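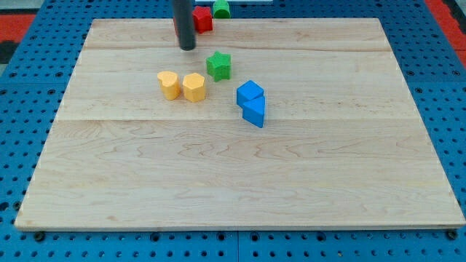 Block-pushing trials: two controllers, one arm and a lot of stars

September has been a good month on the tabletop bench. After most of the winter spent arguing about which controller to keep, we finally ran Senlow and Vídalín against each other on the same arm, with the same blocks and the same maple board, and we have results worth sharing.

For anyone who missed the last newsletter, the task is simple to say and surprisingly hard to do well. The arm carries a plain grey rod in place of a gripper. It gets a typed instruction, such as "push the green star over to the yellow heart", and has to slide the block there without scattering everything else. It can't pick anything up. All it can do is nudge, and a nudge a few millimetres off centre sends a block spinning away in a direction you didn't ask for.

Senlow is the older of the two controllers and the one most of you have used. It plans a whole push, carries it out, then looks again. Vídalín corrects itself while the rod is moving. Sohail Kiani did the porting over the winter and had it talking to our arm properly by the end of August, after a long fight with the timing on the camera feed.

We logged 858 pushes all up, split evenly between the controllers. Bent Dalsgaard reset the blocks between runs from a printed sheet of starting layouts, so neither controller got an easier table than the other. (Thank you, Bent. That is a lot of stars to put back.)

The short version is that Vídalín is lovely to watch. On the hearts and stars, where the rod tends to slip off a point or slide into the dip between two lobes, it feels the block start to turn and shifts across to the other side before things go wrong. Senlow will often finish the push, look up, and find the star has rolled off the tip and is facing the wrong way. It usually gets there in the end, but it takes a few more goes.

On the squares and pentagons there was much less in it. A flat side gives the rod something to lean on, and Senlow's long, confident pushes were often quicker. Unnur Kjærgaard has been saying this since autumn and has asked that it be recorded in print, so there it is.

Clusters are still the hard part for both. When two blocks are sitting hard up against each other and the instruction only names one of them, you want the rod to come in at the gap and peel them apart. Vídalín does this about as well as a patient four-year-old. Senlow mostly takes both blocks along for the ride. We had 11 runs where a block went right over the lip of the board, and every one of them began with a tight pair near the far edge. Iason Kourkoulas is writing a small change to the approach angle that should help, and we'll rerun those layouts first.

We also tried two rod tips. The rounded one stayed on for the main trials. A flat-ended tip from Utine gripped the sides of the blocks a bit better in early tests, but it caught on the grain of the board when the arm came down low, and the chatter upset the force readings. Ditte Østergaard thinks a softer edge would fix it and has asked Utine for a sample. I'd love to see that one work, as the extra bite made a real difference on the triangles.

What's next: the Ament camera is due to go up beside the current one so we can compare how each copes when the rod is hiding a block from view. That happens more than you'd think, particularly at the far side of the board, and it accounts for a fair few of the odd pauses in the logs.

The full run sheets and the layouts are in the shared folder under "tabletop", sorted by controller and then by block shape. If you'd like to come and type in some instructions of your own, the bench is free most afternoons from 2 pm. Strange requests are welcome — the ones we wouldn't think of are the ones that show up the gaps. Drop Sohail a line first so he can have the arm warmed up.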